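**Two-arm club project: how do we get both arms to handle one flat board together?**

*Rafsan Dewan*

Hi everyone! I help out with an after-school robotics club (we call ourselves Flisetia, long story) and our students have picked a two-arm task for the December showcase. The idea is that a flat brown board starts out overlapping a shallow wood-framed tray, and the two arms have to pick it up together and set it down squarely inside the frame. We've been at it for weeks and the kids are still cheerful, bless them, but out of our last 70 tries only 4 ended with the board sitting right.

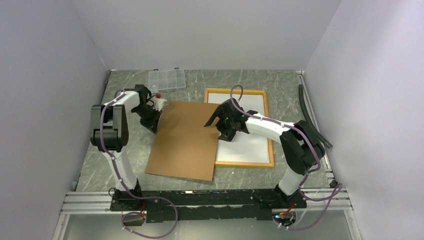
Mostly what goes wrong is that one gripper gets hold a little before the other and the board swings around. Once it's crooked, neither arm seems to recover. The students are driving both arms by hand, one student per arm, and we'd love to keep it that way if we can. Any ideas? Also, do we clear everything else off the table, or doesn't it matter?

---

*Jummai Nnaji*

Oh, this takes me back! Our club at Marikar had the same trouble with a cookie sheet. What finally helped was letting one arm be the boss. The left arm just holds its edge and stays put, and the right arm comes in, closes, and only then does anybody lift. Have the two drivers say it out loud, "holding," "holding," "up," and practice the talking part with no robots at all, just two kids and a piece of cardboard (they'll giggle, let them).

I'd also slow the lift way down. We went to 45 percent speed and it felt like watching paint dry, but we dropped a lot less. And do check your cables at full reach before each session. Ours tugged at the wrist when the arm stretched across the table, and we blamed the driver for days, poor thing.

As for the table, I'd move anything behind the board that a gripper could bump. You can always put it back later.

---

*Faizal Kusuma*

try sliding it instead of lifting. push one edge until it lines up with the frame then tip it in

---

*Rafsan Dewan*

Thank you both! We tried Jummai's calling-out trick this afternoon and got two good ones before snack. Faizal, ours catches on the frame when we push it, but one of the students wants to try it from the other side, so I'll report back.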